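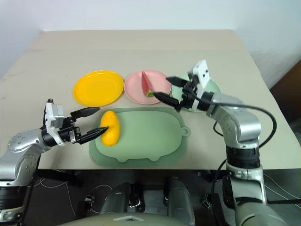 Buying the second-best phone: speaker notes
Róisín Tierney, Walville Library tech night, 10 May 2026

Start without the slides. Ask who bought a phone in the past year. Ask who can name one thing it does that the old one didn't. Wait. Let the silence do some work.

Tonight is about the mid-range, that unloved shelf between the phone in the ads and the phone you give a twelve-year-old. I'll be comparing two handsets from Drosteck, the Egan and the Farcombe. I paid for both of them myself, so any bitterness you detect is genuine.

Slide 2. Price
The Farcombe costs $1000 more. Say it slowly. For that you get a brighter screen, a second zoom lens and a colour called Dusk, which is grey. Same processor in both, same memory. Drosteck's own brochure puts this on page 14, in type suited to a much younger reader.

(If someone asks about trade-in values: they are lovely until you mention the scratch.)

Slide 3. Screens
3000 nits on the Farcombe. Read out the number, then admit I only noticed it once, at a bus stop at midday, and I was checking the time. Indoors I kept picking up the wrong phone. My daughter swapped the cases for a weekend and I'm told I defended the cheaper one with real passion.

Scrolling is smoother on the Farcombe if you look for it. Don't look for it. You can't go back.

Slide 4. Cameras
Spend the most time on this one, as it's where people talk themselves into the dear model. The main cameras are near enough to identical in daylight. At night the Farcombe holds its colour better and the Egan turns everyone's face to porridge. Zoom: Farcombe, easily. Close-ups: a draw.

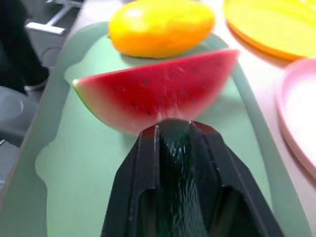 Close-up with a watermelon slice from a play-food set.

Poll the room: when did you last zoom in on anything besides a menu board?

Slide 5. Batteries
Egan wins, mostly by having less to light up. I got about 15 hours from it with maps running and the podcast nobody else in my house will tolerate. The Farcombe was asking for its charger by dinner. Neither box contains a charger, so budget for that, or raid the drawer. Everyone has the drawer.

Slide 6. Repairs
Skip if running late. Otherwise: the backs are glass on both, the cases are sold separately, and I leave you to work out the business model. Mention getting a written quote before handing anything over the counter.

Slide 7. Who should buy which
Farcombe if you photograph birds, school concerts or anything else that keeps its distance. Egan for the rest of us. Keep what you've got if it still holds a charge till bedtime. Expect grumbling from the front row.

Questions. Repeat each one for the people up the back. No, I can't fix your email, but bring it over at the tea break.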